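The Stostska community pantry has added a sorting area for loose fruit, the pantry said in its October notice to members. It opens for the first time at 11 in the morning on the next pickup day and takes up one corner of the tiled back room, where crates of bottled water used to be stacked.

Until now, loose fruit was handed out from the same crates it came in. Members had to dig for what they wanted, and soft pieces at the bottom were often found too late. Under the new system, fruit is laid out on padded cloth, checked piece by piece, and moved into shallow trays by kind.

"We were throwing away good oranges that had been sitting under bad ones," said Wiremu Ruddock, who runs the pantry. "A crate is fine for potatoes. It's a poor way to keep anything with a thin skin."

The quilted mat in the sorting corner is light blue, a color Ruddock said makes it easier to spot a leak or a bruise. The trays are wide and low, with a white inside and a dark red rim.
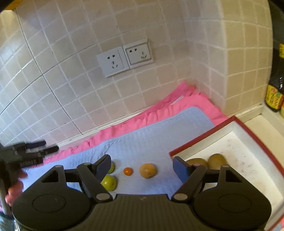 ## How the sorting works

Fruit comes in from two sources. Most is from Koteck, a wholesale market on the east side of town, which sets aside mixed lots that are too small to sell. The rest is from backyard trees and is dropped off by residents at the Cusi Street door.

Each lot is tipped out gently and spread so that the pieces don't press on each other. Anything split or moldy goes straight into the compost bin. Fruit that is sound but very ripe is set aside for same-day pickup. Everything else goes into the trays.

Small items are kept apart from large ones. Ruddock said the pantry lost a good many small tomatoes last summer when they were crushed under citrus, and the padded surface is meant to help with that as well. The cloth is changed between lots and washed on site.

The pantry served 112 households last month. It expects to handle 3000 pounds of loose fruit between now and spring, most of it in the first half of the season.

## Cost and hours

The change cost $200, which paid for the trays, a folding rack and extra cloth. The money came from the spring plant sale. No staff hours were added.

Sorting will be done before the doors open, so members should not notice a longer line. Pickup hours stay the same. People dropping off backyard fruit are asked to do so early in the day, and to leave stems on where they can. Fruit picked up off the ground can't be accepted.

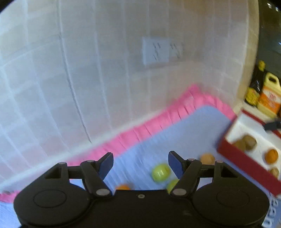 Members with questions about what they may take should ask at the front table, where the new limits will be posted. Each household can choose one bag of mixed fruit per visit, with a second bag allowed when the trays are full near closing. The cloths were sewn from donated bedding, and a few have trim left on them, including the bright pink ruffled border that runs beside the wall tiles in the sorting corner. Ruddock said plain ones are easier to wash but the pantry will use whatever it is given. Yellow-green and orange fruit may share a cloth while a mixed lot is being checked, and is separated when it goes into the trays.

The pantry is also looking for a second rack and for clean cotton quilts in any color. Donations can be left at the Cusi Street door during regular hours. Trumus Hardware will hold items for the pantry at its service counter for people who can't get there in time.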